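Search this site Enter keywords Go

Evwood Adult Learning Center: Spring Progress Report to the Stundeo Fund

23rd April
By the Evwood program office

This report covers the second half of the grant. The first half was covered in our September letter.

Enrollment

We had 649 enrollments across all evening classes, counting a person twice if they took two classes. English for Work and basic bookkeeping filled first. The Unnithan Street site is now open four nights a week. The heating there was out for ten days in winter and we moved those classes to the main building.

Completion in the bookkeeping course was lower than we wanted. Several students changed shifts at work and could not get to the 6 p.m. start. We have added a Saturday morning section and will report on it next time.

Spending

Textbooks came in under budget. We bought 200 used copies of the bookkeeping text and put the difference toward bus passes. Child care cost more than planned, mostly on Thursdays, when three classes run at once. The Grokden scheduling software was renewed for one year.

Career nights

We held two career nights, one on health care jobs and one on technical work. Forty people came to the second. Most of the questions were about night programs and whether credits from another country would transfer. We are putting together a handout on credit transfer.
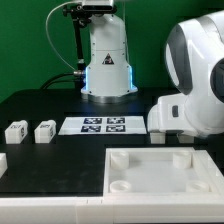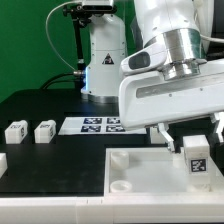
Robot arm with a green backdrop, and an arm over a white tray.

Plans for the next period

- Run the Saturday bookkeeping section through the summer
- Hire a second child care worker for Thursdays
- Move the placement test online, with paper copies at both sites
- Replace the chairs in Room 10

Comments

Is the Saturday class open to people who dropped the evening one? I got as far as payroll.

Please keep the bus passes. I would not have finished without mine.

What time does child care open on Thursdays?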